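Paper bags under the counter, revisited

I have been changing how the bags are stored at the Makokha shop, and several people have asked for the details. They follow.

The shop sells fruit and cut fruit from a refrigerated case and sends most of it out in kraft paper bags with twisted handles. We fold the bags flat. The old arrangement was one deep pile under the counter, handles pointing wherever they landed. At a busy moment the top bag came out with the handles of the next one hooked through it, and the second bag either tore at the glue patch or ended up on the floor.

The relevant property of a flat bag with rope handles is that it is thicker at one end. A pile with all the handles on the same side leans once it gets past a certain height. Alternating the ends keeps the pile level but makes the tangling worse, as each handle then lies across the body of its neighbor. I tried alternating for most of November and gave it up.

The current method is to take a limited stack, square the bottom edges against the body, and keep every handle at the same end with the label side facing out. Ours carry a 9.9 label on the front, so a bag turned the wrong way shows up at once.

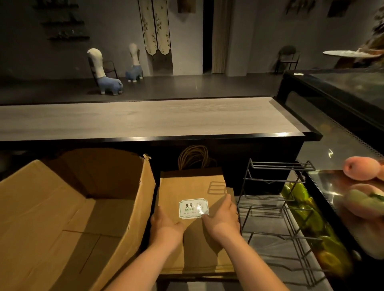

Gitau Rweyemamu wrote in to say that alternating works fine if the handles are tucked inside the bag first, and that he has run it that way for 5 years with no leaning. I believe him. Tucking costs a few seconds per bag, though, and the handles have to be pulled out again with a customer waiting. For a shop that packs in advance it may well be the better method.

Stack size took longer to settle. I started at 69 bags, being what fit the height of the shelf, and it was too much to grip without the middle bags sliding. Bundles of 17 stay square in two hands and can be stood upright with the loops on top - that is how they go in now. Upright bundles also let you take a bag by its handles with one hand, which a flat pile does not. 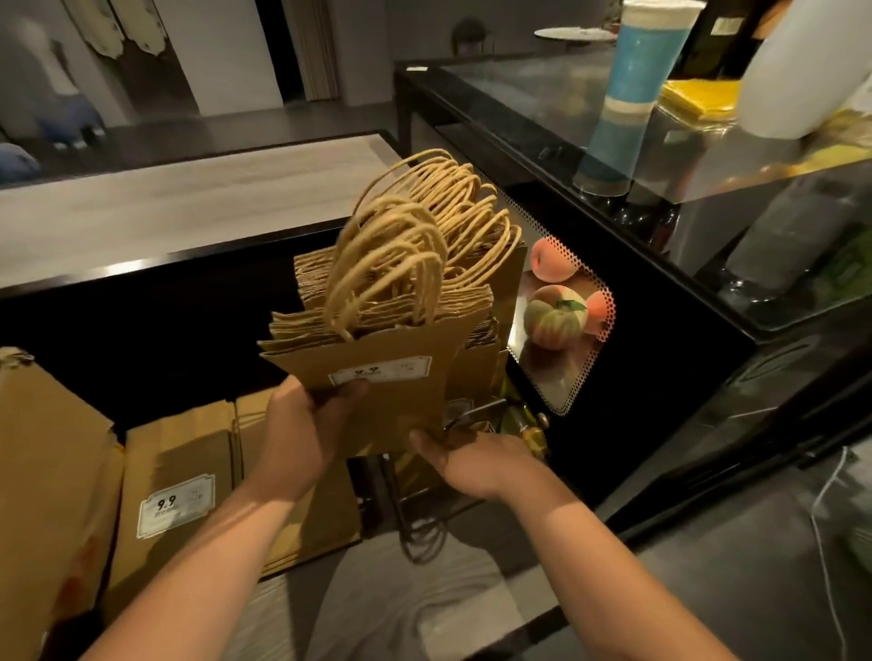
An upright bundle needs support on at least one side or it slumps into a curve, and a curved bag does not open cleanly. Two bundles side by side hold each other reasonably well. When the first is used up, the second should be pushed over to the wall before it starts to sag.

Remaining problem: moisture. Kraft paper stored close to a cold case picks up some damp along the bottom fold, and the glue there softens. I am trying a Neker shelf liner under the bundles and will measure again when the current delivery has gone through.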